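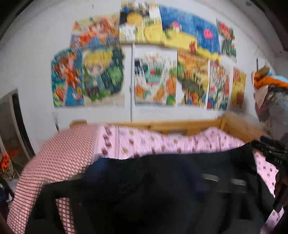

Black stuff first, rumpled on the bed, a grey strip like a waistband across the middle.

How to Fold a Whole Basket of Laundry on Your Bed

I used to fold standing at the dryer, balancing everything on the lid, and I hated every minute of it. Then I moved the whole job to the bed and I have become a little evangelical about it! A mattress is the biggest soft table in your home, it's a decent height for your back if you kneel or sit beside it, and nothing slides off. So if you have a bed and a pile of clean clothes, you have everything you need.

What you need
One made bed (bottom sheet smooth, blankets pushed to one side)
Your clean, fully dry laundry
A lamp or an open curtain
Something good to listen to

Step 1: Clear the mattress
Pull the blankets over to one edge and let them hang down the side. You don't have to strip anything or fold the blanket itself, you only want a clear stretch of sheet. Run your forearm across it once to push out the wrinkles. A patterned or colored sheet is great for this job, especially a light one. Dark clothes show up beautifully against pink, and you can see where a sleeve ends or a leg has doubled under.

Step 2: Start with the dark things
I do black and navy first, while my eyes are fresh and there's daylight. Black fabric hides its own shape. You pick up what you think is a pair of pants and it's a long-sleeve top with one arm inside out (or two things stuck together, which happens to me constantly). Drop one piece on the sheet and don't try to fold it yet.

Step 3: Find the band
Every garment has an edge that tells you which way is up. On pants, shorts and skirts it's the waistband. On a top it's the collar. Feel for the thicker part, and look for a strip in a different color if you're lucky enough to have one. Get that edge straight and lying across in front of you, then let the rest of the fabric fall away from it.

Step 4: Shake, drop, smooth
Hold the band at both ends and give it one good snap. Lay it down and smooth from the band outward with flat hands. Go slowly at the seams. If there's a lump, reach inside and pull the pocket lining flat, and check for tissues while you're in there!

Step 5: Fold pants and shorts
Bring one leg over the other so the outside seams meet. Tuck the little point at the seat back in so you have a clean rectangle. Fold the hem up toward the waistband, stopping an inch short, then fold in thirds. It should stand up by itself. If it flops over, your last fold was too loose, so open that one and press a bit harder.

Step 6: Fold tops
Lay the top face down with the collar away from you. Fold one side in to the middle of the back, sleeve and all, then turn the sleeve down so it runs along the body. Same on the other side. Bring the hem up to the collar in two folds. Soft knits like to be rolled after this, and thin T-shirts are happier flat.

Step 7: Build your stacks by the wall
Put finished piles at the back of the bed, where you won't lean on them. One stack per drawer works better for me than one stack per person, but try both. My friend Flynn Katene makes a stack for every day of the week, and his kids just grab the next one down. I tried it and gave up by Saturday, though I can see the appeal.

Step 8: Put it away before you do anything else
Carry the stacks to the drawers right then. You need the bed tonight, and that is the best deadline I've ever had.

A few extras

Leggings and anything slippery: fold in half lengthwise, then roll from the ankles up so the waistband ends up on the outside.

Lint: go over black clothes with a damp hand before the last fold. It picks up most of the fuzz.

Small kids: give them the washcloths and the sock matching. The results are wild and I leave them exactly as they are.

Fitted sheets: separate page, coming soon. I need to get through one without swearing first.

If you try the band trick on a dark load, leave me a comment and tell me how it went. I'd love to hear what you start with!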